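Drip tray (self-serve drinks)

A drip tray is a shallow vessel set under the spigot of a drinks dispenser to receive what the cup does not. In its commonest form it has two parts: a straight-sided pan and a lift-out perforated top on which the cup stands. It belongs to the same family as the bar mat, the saucer and the folded serviette, and outranks only the last of these.

The term is also used for the grated troughs fitted to beer taps and espresso machines. This article deals with the loose tray, as placed on café tables, in staff rooms and at the end of the dessert table at weddings, where it is usually found a hand's width from where it should be.

Cups and clearance

A tray is chosen to suit the cup, or ought to be. The cup has to pass under the spigot while standing on the tray, and every millimetre of tray is a millimetre taken from the cup. Tapered vessels complicate matters further. A cup that is generous at the rim and narrow at the base catches a badly aimed stream very well, but it stands on a small part of the perforated top and is easily nudged off centre.
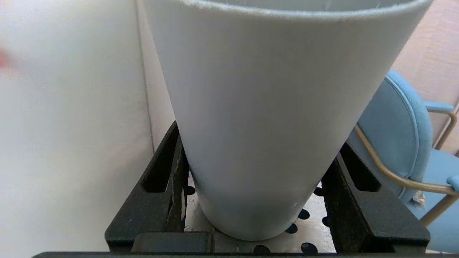 KILBY, July
The entry on clearance was revised after correspondence from Milan Van Loon, who ran the drinks table at the Kilby ferry lounge for 6 summers and holds that the cup should be bought first, the tray second and the dispenser last. Most establishments do this in the opposite order. They then own a stack of handsome cups that have to be filled at a tilt, by customers who were not consulted.

Van Loon's rule of thumb is to leave two fingers between rim and spigot. Hilkka Pelkonen, in her handbook for small caterers, allows one finger and a steady hand. The question remains open and is likely to stay that way.

The perforated top

The top does most of the work and gets none of the credit. Holes are generally round and arranged in rings or in a grid, with rings favoured for circular trays. Some patterns add a larger hole in the middle. Pelkonen regards this as a drain; Araba Tsikata, who cleaned them for a living before she took up writing about them, regards it as somewhere to put your finger when the top has to come out. Both uses are well attested.

Small holes hide the contents of the pan, a virtue until the pan is full. Large holes let the liquid through faster and also admit teaspoons, sugar sachets and, in one case recorded by Tsikata, a hearing aid (recovered).
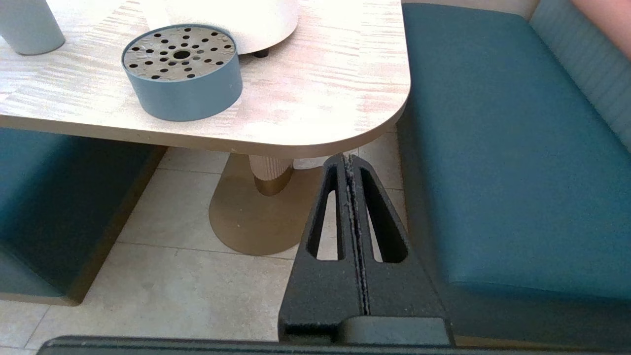

Placement is governed by the spigot, although custom often puts the tray wherever the table has room. On a round-ended table the front edge is the popular choice for the dispenser itself, being easiest to reach, and it is also the part of the table nearest the customer's lap. Pelkonen advises setting the whole arrangement back by the width of the tray. Few follow her, as this puts the spigot beyond the reach of children, who make up a good share of the market for cordial.

Paired dispensers

Where water and a second drink are offered together, each dispenser should have its own tray. Sharing one between two spigots was tried at the Sinow Tea Rooms under Orest Lysenko and abandoned by the following Sunday. The objection was chiefly one of colour: a tray that has received only water can pass for clean, and a tray that has received cola cannot.

Trays of unequal size are common in such pairs. The larger generally goes to whichever drink is expected to be popular, and the expectation is generally wrong. Serviettes kept within reach are considered good practice. 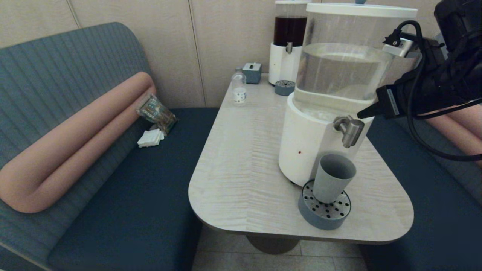 Booth seating raises its own difficulties. The person nearest the wall can't get to the spigot without leaning across everyone else, so one diner becomes the pourer for the whole party and is thanked less often as the meal goes on. Upholstery should be wipeable. Loose cushions, according to Tsikata, should be a colour you are prepared to see change.

Emptying

A tray is emptied when it is lifted, and is usually lifted because it is full, which is the worst time to lift it. The accepted method is to remove the cup, take out the top, and carry the pan level in both hands to the sink. Shigeru Chiba's variant, in which a second person walks ahead opening doors, is used in larger kitchens.

See also: Coaster; Saucer; Spigot; Tablecloth, regret concerning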